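Punura Football Club – minutes of the September general meeting
Clubrooms, 7.00 pm start (well, 7.20 by the time the urn had boiled)

Minutes by Jingyi Liao. I was a bit slow on the typing up this month, sorry all. If I've put words in your mouth, yell out before the next meeting and I'll fix them.

Apologies
Brophy end of town were mostly still stuck behind the roadworks, so a few of them rang in instead. The phone dropped out twice and I've done my best with what I heard.

Last month's minutes
Accepted, with one correction. I had written that the under-12s lost the semi to Pukow on penalties. They lost it in extra time. Their coach was very firm about this and I've changed it.

Player movements
This was the big one and it took up most of the night, so bear with me.

Our left winger has had an approach from Pukow for next season. They put the seven days' notice in properly this time, which was a nice change from two years ago. He's told the coach he's flattered but hasn't made up his mind, and he'd like to hear what we're offering before he talks to them again. There was a long chat about whether we should match the match payments they've floated. I'm not putting the figure in here as these go up on the website – ask me in person if you're a member and you want to know.

The feeling in the room was that we can't get into a bidding war with a club that has a bottle shop for a sponsor. What we can do is offer him the assistant job with the juniors, which he's been asking for anyway, and cover his fuel. Moved, seconded, carried. I voted for it, for what that's worth, and I'd have gone a bit higher on the fuel.

We've also had a look at two players on the way in. The keeper from Brophy trained with us twice and everyone who saw her was very keen! She'd be going into the women's firsts, and Brophy have said they won't stand in her way as long as her rego is paid up on their side. The other is a centre half coming back from a knee reconstruction. The physio wants to see him run first, so we've left that one until the next meeting and I've told him so.

Contracts for the coaches
Senior men's coach has asked for 12 months with an option for a second year. Some people wanted both years locked in now and some people wanted to wait and see where we are at the Christmas break. It got a little warm. In the end we went with what he asked for, the option to be settled after 6 home games. I'm to write the letter and get it to him before he goes on holidays.

The women's coach is staying on the same terms and said she'd rather the money went on a second set of portable goals. Round of applause for that.

Registration fees
Going up by $4 for juniors and staying put for seniors. The association levy has gone up and we can't keep swallowing it. Families who are doing it tough can still talk to me on the quiet and we'll sort something out, up to the full fee in some cases. Please pass that along, because every year I find out too late that somebody's kid just didn't sign up.

Sponsorship
Fiven have confirmed they're back on the front of the home shirt. The away shirt is still going begging. If your boss has ever so much as mentioned football, please give me their number.

They'd like the logo a bit bigger than last season and they'd also like it not to peel off in the wash, which I think is fair enough. I've asked the printer for a sample in the maroon.
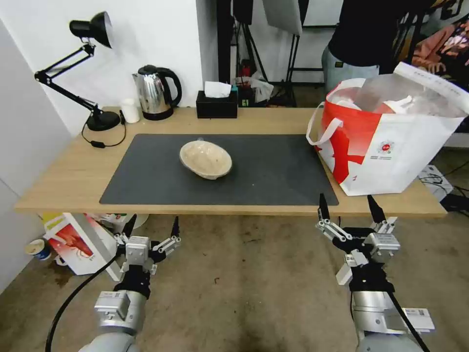 Cream bowl on the grey desk mat.

Presentation night
We've booked for 100 people and no more will fit, so get your names in. Two courses, alternate drop, and I need dietaries by the end of the month. The player of the year voting is closed and the envelope is in the safe. Please stop asking me.

Other business
Could whoever borrowed the big line marker bring it back with the wheel on it.

The Pukow friendly is off the table until the player business above has been settled – both clubs thought that was sensible.

Someone raised the canteen pies again. Noted.

Jobs to do
Me: letter to the senior coach, chase the shirt sample, reply to Brophy about the keeper.
Football manager: sit down with our winger and put the offer to him.
Juniors: new fee on the sign-up form before it goes live.

Meeting closed 9.35 pm. Next one is same place, same time, and bring a jumper as the heater's still out.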